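May 1, 2024
Gwendolyn Strickland

Picking up where I left off with the snack counter runs. Vojtěch finally got the new release check merged (the one we've been arguing over since March!) and I spent most of the day finding out whether it earns its keep.

Quick recap for Štěpánka, who's been over at Oltstead and missed all of it. The old policy decides to open the fingers from the wrist pose alone. Fine for boxes. With bags the bottom corner hangs wherever it wants, and we kept getting drops that landed on the rim and slid off. The new check waits until the lowest point of the thing being held is inside the target outline, and only then does it let go. Ctibor wrote the outline part in an afternoon, and it's the same code he used on Trander, so I trusted it more than I probably should have.

Setup: full counter, all the clutter left in on purpose, left arm doing the placing. Target is the round basket. Tray stays empty in the middle as the decoy, because the old policy loved that tray and would put anything in it. I ran 176 placements total, split evenly between old and new, same order of items for both. It took forever and I ate a lot of crackers.

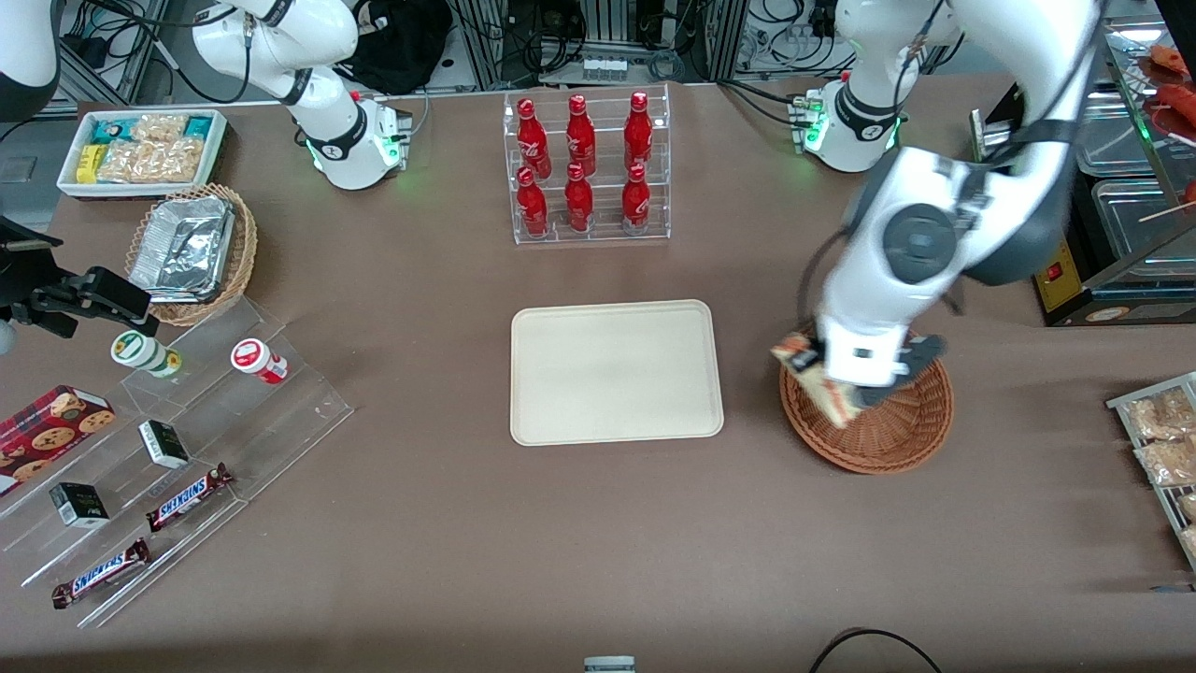

Left arm over the round basket with a bag, corner down. Tray still empty.

The old policy missed 56. New one missed 12! I did the count over again after lunch because I didn't believe it, same answer. Most of the leftover misses are bags with a see-through wrapper, where the depth goes to mush and the lowest point jumps around between readings. Natália thinks we should take the median over a short window before checking. I'd like to try that first, before anybody starts talking about a new sensor (Vojtěch, I can hear you).

Slower, though. The arm hangs there waiting for the bag to stop swinging, and on the light ones it waits a long while. 2 runs timed out completely and I've put them down as misses. Maybe cap the wait and nudge the wrist over a bit? Not touching it today.

Other stuff: the clear stepped stand still confuses the segmentation whenever the overheads are on full. I dimmed them halfway through and then realized I'd changed the lighting between blocks, so I put them back up and redid that block from scratch. Redone numbers are the ones above. Old ones are in the Histevero folder with "bad" in the name, please don't plot them.

Next: median filter, then the same item list with the oval basket as target. Ctibor, I need your outline tool to take something that isn't a circle.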